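Illov purchase log — README

I started this folder because I kept losing quotes in my inbox, and then Melquiades Zavala asked me what a second pair of hand-held grippers would cost us and I had no idea. So now it's all in one place! Last edited May 13, 2024.

What's in here: quotes.csv (every quote we've had, even the silly ones), orders.csv (things we really paid for) and wishlist.txt, which is mostly me dreaming. Prices are in dollars, before shipping. 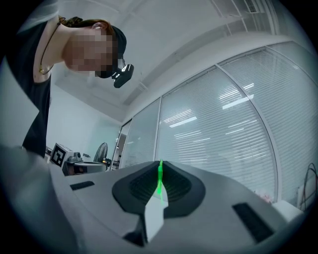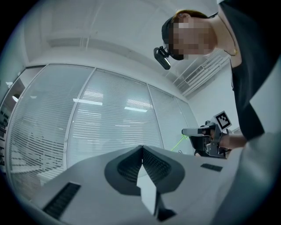
Grippers, head straps, small cameras, printed markers, cables.

My big mistake in February was budgeting for the grippers and forgetting everything that hangs off them. Cables, mounts and spare finger pieces get their own line now, and I've set the whole small-parts pot at $2,000 (please don't raid it for monitors). The Warkirel quote is good for 13 weeks. Moussa is cheaper but wants payment up front, and I'm still going back and forth on that one.

Columns you might trip over: "lead" is in weeks, "qty" is what we asked for — Taltula only sells fingers in packs of 3, so their rows look odd. If you add a quote, put your initials in the last column and save the PDF next to it.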